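3. Data Collection

Demonstrations for the Fakir folding policy were gathered in sessions of 25 episodes each. One team member operated both arms while a second logged the outcome. Episodes longer than 30 seconds were kept but flagged for review – the supervisor, Naveed Naqvi, asked that slow attempts not be discarded. 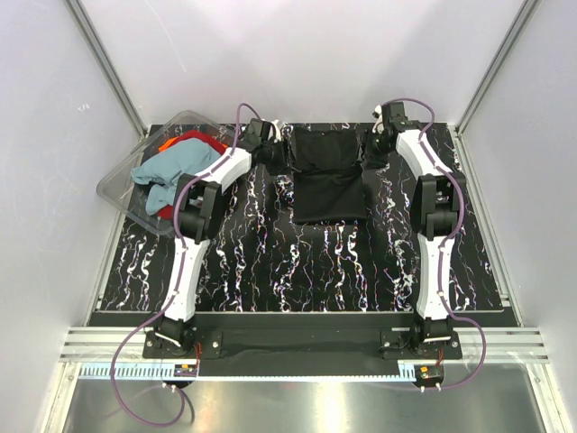 Garment contrast was the main concern in reviewing the early sessions. The first policy trained on them located light items more reliably than dark ones. A black garment spread on the black patterned tabletop leaves little for the model to work with besides its outline and the streaks around it. The team therefore raised the share of dark garments in the training set by 15 percent before the second round, which closed on 6th April.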